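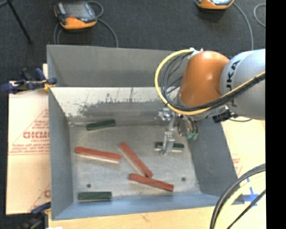 Review: Grarkska Entryway Bench
By Shih-chieh Lam

Price paid: $108, plus shipping
Width: 1098 mm, a number you should write on your hand before measuring your hallway
Assembly: one adult, one evening, some language

We moved into the apartment on Drostudberg with no place to put shoes. The previous apartment had no place either, but it had a closet, and a closet forgives a lot. The new hallway runs straight from the front door to the kitchen, so anything left in it gets kicked toward the stove. By December I was finding boots under the table and my wife was finding them with her shins.

The Grarkska is a bench with two shelves underneath and a lid that lifts to show a shallow compartment for gloves, leashes and mail you have decided not to open. It comes in oak, white, or a color called Fog. We got Fog. In daylight it's gray, and under our hall light it goes slightly green, like a person on a ferry.

Putting it together

The box arrived in decent shape and weighed more than I wanted it to on the third landing. Inside were the panels, a bag of 113 screws, dowels and cam locks, and a booklet with no words in it. I like a booklet with no words. The little man on page one looks confident, and for a while so was I.

The legs go on first, then the lower shelf, then the back panel, which slides into a groove that has been cut for a slightly thinner back panel. I tapped it in with a rubber mallet. The little man does not own a mallet. If you don't own one either, borrow one before you start, or use the heel of a boot, of which you presumably have several lying in the way.

The hinges for the lid are the one truly fiddly part. They have to be screwed in from inside the compartment, at an angle that suits a right-handed child. I stripped one screw and replaced it with one from the jar. The booklet shows the lid going on at step 14. I'd do it before the end panels are tight, around step 11, while you can still get your forearm in there.

Sitting on it

It holds me, and it holds me with my brother-in-law beside me, which is not a test I planned. There is a small creak on the left side that went away when I tightened the legs and came back about when the heating did. The seat is hard. Grarkska sells a cushion separately, and the cushion costs enough that I have decided I prefer a hard seat. You're only on it long enough to tie two shoes.

The height is good. My mother-in-law, who has opinions on low furniture and a bad hip to back them up, got up from it without reaching for the wall. She has said nothing further about it, and I'm counting that as five stars.

Shoes

The lower shelf takes six pairs if they are sensible pairs. The upper one is shorter front to back, so my size 12s stick out like diving boards. Ankle boots stand up on the lower shelf with a bit of room. Tall boots have to lie down, and once they lie down you have lost two pairs' worth of space and are back to kicking things toward the stove.

Both shelves are slatted, so snow drips through onto the floor. I bought a rubber tray and slid it under. It fits with a finger's width to spare at each end, and it's the best thing about the bench, even though it came from a different store. A solid lower shelf with a lip would have been better, and I can't imagine it would have cost much.

The lid

It has a soft-close hinge on one side only. The result is that the lid comes down in a slow, slightly twisted way, one corner arriving before the other. I assumed I'd built it wrong and took it apart again, and no, that's the design. Four months in, it still closes flat in the end. Whether it will after four years I couldn't say.

The compartment is shallow enough that a winter hat goes in but a bicycle helmet doesn't. Gloves do well in there. They don't dry, though, so hang the wet ones somewhere else first.

What else I looked at

The Plornel bench is cheaper and a bit narrower, with an open shelf and no lid. I sat on one in the store and it moved sideways in a friendly manner. If your hallway is tight and nobody in your family weighs much, it might do.

The Song is the handsome one. Solid wood, proper joints, a shelf deep enough for my feet. It costs $1098, and for that money I'd want it to put the shoes away too. I did go back to the store twice to look at it.

Wear so far

One chip on the front edge, my fault, from a suitcase. A pale ring on the lid where somebody set down a coffee, fault still under discussion. The Fog finish wipes clean of salt with a damp cloth, but it does show every fingerprint around the lifting edge. The felt pads supplied for the feet fell off within a week, so stick on your own.

Would I buy it again

Yes, with a sigh. It does the job for the price, it has stayed square, and the kitchen end of the hallway is clear most mornings. If you have large feet or tall boots, measure the upper shelf before you order. If you have both, keep saving for the Song.

Three and a half out of five. I'd add the other half for a second soft-close hinge. I wrote to ask whether they sell one as a spare part, and they sent me a link to the cushion.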